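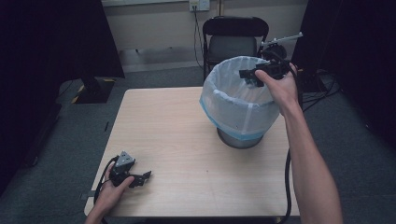
Hand-held gripper trial: frequently asked questions

What are you comparing?
Two hand-held grippers, the Ulov and the Listusska. Both makers say their gripper can be picked up and used by anyone after a short introduction. We wanted to see how much of that holds up on dull household jobs, mostly bin liners, cups and folded cloth.

Why bin liners?
Thin plastic is hard on a gripper. It slides, bunches up and clings to the fingers. A gripper that looks great with a foam block can be hopeless with a bag rim, and the sales videos are heavy on foam blocks.

How many tries have you recorded?
2529 so far, of which 121 were thrown out for tracking faults. We publish the thrown-out ones as well. Tustudum, who supplied the tracking software, would have preferred we didn't.

Is either gripper as good as claimed?
Not on our numbers. The Listusska managed 59 per cent on the liner job. The Ulov did better, but its grip force drifts over a long session and we had to recalibrate far more often than the manual suggests.

Do the cables get in the way?
Yes. They tug at the wrist when you reach across the table, and they catch on corners. A wireless version of the Ulov has been promised for June. We'll believe it when it's on the bench.

Will results by hand carry over to a robot arm?
We don't know, and I'd be wary of anyone who says they do. A person corrects a poor grip without thinking about it. We plan to repeat the liner job on a Golestani arm with the same fingers - expect lower scores.

Who paid for this?
We bought the Listusska at full price. The Ulov is on loan and goes back after 3 months. Neither maker sees the results before they're posted.

Can I send in my own gripper?
You can, provided you accept the same terms. Colour and finish don't matter to us. Spare fingers do, so please include a set.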